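Start Gallery Notes Contact

Gallery > Workshop > Sorting bins

January, by the Pladden page editor

We keep two gray metal bins at Pladden for all the small things that have no shelf of their own. Every Saturday we go through them and decide what stays. I like to look inside before the sorting begins, because the colors are very nice against the old metal.

The bins came to us already used. The floor has many pale scratches and I have stopped trying to polish them away. Soap and a soft cloth are enough for us.

Small things go in the front bin, and after the sorting each one gets a box with a label. We have 26 boxes now, and three are still free.
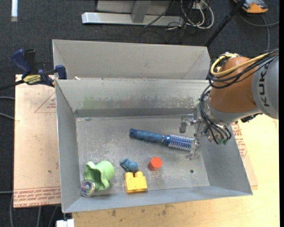

The blue round hairbrush is my favorite, with its shiny metallic barrel. It takes more space than the red-orange block and the yellow toy brick together, so it will need one of the long boxes. The light green cup-like thing can go with the kitchen things, and the little teal figurine stays near the toys.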